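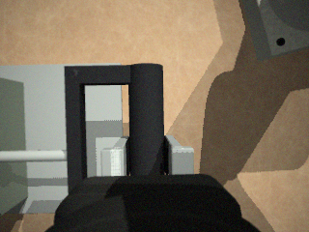

How often should you weigh a guinea pig? Once a week is plenty for a healthy adult, ideally on the same day and before breakfast.

I do mine on Wednesday, and I've kept it up ever since Donlow came home from the rescue in May looking like a dust bunny with feet. He was 510 grams that first morning. Catriona Guthrie, who fostered him, had warned me he was a picky eater and told me to write everything down, so I did, on the back of an envelope that's still stuck to the fridge.

Three weeks later he was up to 551! I texted Catriona right away, and then my sister (who did not care, but was nice about it).

The big change was hay. I'd been buying one kind and he'd pull it out, sit on it and stare at me. Tracey Bramwell at the vet's office suggested mixing in some orchard grass – softer, sweeter, smells amazing – and he dove right in. My other pig, Eno, will eat anything, including the corner of a library book, so he was no help as a taste tester.

Tracey also said a few grams up or down is normal, depending on when they last ate or peed. A drop of 30 grams would make me weigh him again the next day, and if he ever stopped eating I'd be on the phone to her right then, whatever the scale said.

Next up is nail trimming. Eno is fine with it as long as there's cilantro. Donlow screams before I've even touched him, so if you have any tricks, please leave them in the comments.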